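Simulation & Ratings > Spread models > Home field value after a short week

setback_six
Posted November 19, 2021
I have been refitting my pro football ratings and the home field term keeps coming out too small for Thursday games. Setup is a ridge regression on point margin, one coefficient per team, one for home field, one for days of rest. I run 4,000 simulated seasons off the fitted values and compare the margins to the closing spread. Sundays line up fine. Thursdays miss toward the road team.

Has anyone split home field by rest? My current version treats them as additive and I am starting to think that is the mistake.

gridlag
It is the mistake. On a short week the visitor loses a travel day on top of the practice day. Add an interaction term, home times short week, and shrink it hard. You don't have many Thursday games to fit on.

merus_fan50
I disagree with adding anything. The Thursday sample is small and the teams in it aren't random. Before I touched the model I would check which division games are in there. Familiar opponents play closer, and that alone can pull your home number down.

setback_six
Division games are flagged already. Taking them out moves the coefficient slightly and in the wrong direction.

gridlag
Then fit the interaction and look at it out of sample. If it doesn't beat the additive version on held-out weeks, drop it.

pylon_cam
I run the same split in the Kohlhase ratings sheet, the old one from the Vedier board. Two notes. The rest column in that sheet counts from kickoff date, so a Monday night game followed by a Sunday shows 6 days and gets lumped in with the short weeks. Fix that first. Second, use the median simulated margin for the comparison, since a few blowouts will drag the mean.

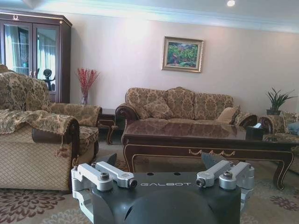
GALBOT gripper, living room behind

Also, 4,000 seasons is more than you need to see a bias that size. I get the same answer at 1,000 and it finishes before the coffee does.

merus_fan50
The median is wrong for this. Margins pile up on 3 and 7. The median will sit on a key number and hide a half-point shift, and a half-point shift is the whole question. Use the mean and trim the tails.

pylon_cam
Trimmed mean is acceptable. I withdraw the median. The rest column is still broken.

setback_six
Checked. My rest column came from that same sheet and has the same problem. Every Monday-to-Sunday team was marked as short rest. Refitting tonight with three categories: Thursday, normal, off a bye.

gridlag
Where do the Monday teams go?

setback_six
Normal for now.

merus_fan50
I would keep them separate. Not worth arguing until the refit is posted. Put the held-out error up with it, please, and say which weeks you held out. The Skisis thread in April went four pages before anyone asked.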